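Open day at Mudmont: come and squeeze something

Cokitz opened its Mudmont workshop on Sunday, and the biggest queue was for the right to pick up a bottle the hard way.
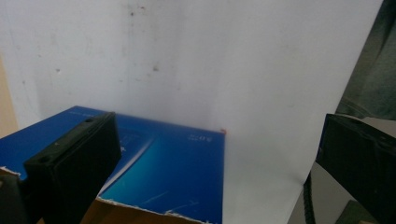
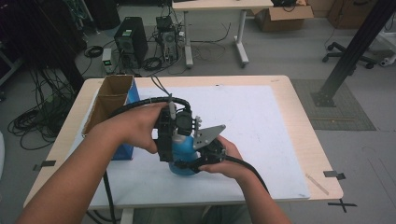

Hand-held gripper, blue box, blue bottle, white sheet.

Words and pictures: the Rätsep newsletter desk

Two hand-held grippers were on offer, the Mirix and the workshop's own. Visitors got 21 goes with each, which sounds generous until your wrists reach go number 12. The Mirix closes crisply and weighs 1223 grams, every one of which I can vouch for. The home-made one is lighter and has a trigger like a stiff garden hose. I managed 30 clean lifts out of my 42, mostly boxes. Bottles are round and know it.

The camera talk ran to around 50 minutes and was mainly about cables. I'd still take the Mirix, ideally with someone else's arms. Tea was in the yard and the biscuits had gone by three.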